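Setting up your Pamance mentoring circle
October 3, 2023
By Finlay Guthrie

4. Inviting your founders

By now your Pamance account is live and your circle has a name, so on to the fun part – bringing people in!

4.1 Open Circle, then Members, and choose Invite.
4.2 Paste in up to 46 email addresses, one per line.
4.3 Set each person as Founder, Mentor or Observer. You can change this later, but Founder profiles take longest to fill in, so it's lovely to get them right first time.
4.4 Press Send. Invitations stay open for 72 hours.

Note: founders joining from a shared office or a college network may find the invitation in their junk folder. Ask them to look there before you send a second one.
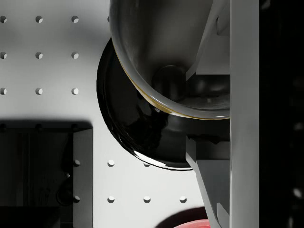
4.5 When the first replies arrive, open Pairing and switch on Suggestions. Pamance compares what each founder has asked for (pricing, hiring, a first export order) with what your mentors have ticked, and I still get a little thrill when a really good pair comes up.
4.6 Accept or skip each suggestion. Skipped pairs go to the bottom of the list.

Caution: removing a mentor after pairing also deletes the shared notes. Export them first from Circle, then Records.

5. The first pitch evening

5.1 Create an event and pick Pitch Evening as the type.
5.2 Ask each founder for a summary of no more than 2,000 characters. The box stops accepting text after that, so long drafts need trimming beforehand.
5.3 Drag the names into running order and lock it.
5.4 Turn on Live Feedback so mentors can type comments during the talks – founders love reading these on the way home.
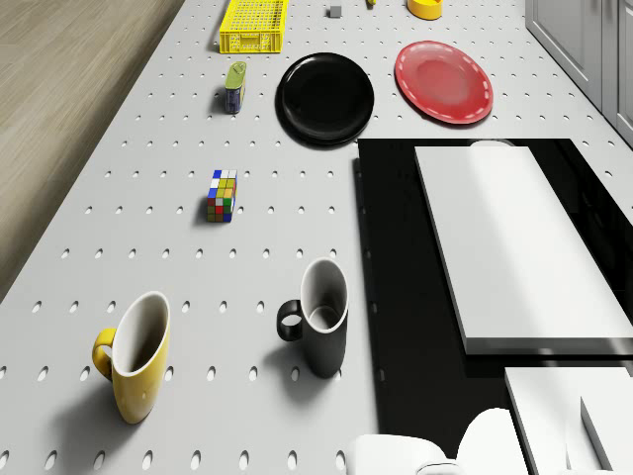

Yellow crate and small gray cube on a perforated tabletop.

5.5 Close the event within a day. Feedback is released to founders only once it is closed.

Comments (2)

Borislav Stojanović: Is there any way to extend the 72 hours? Half of our Mersha group only check email at weekends.

Finlay Guthrie: Yes! Members, then Pending, then Renew. It gives them a fresh 72.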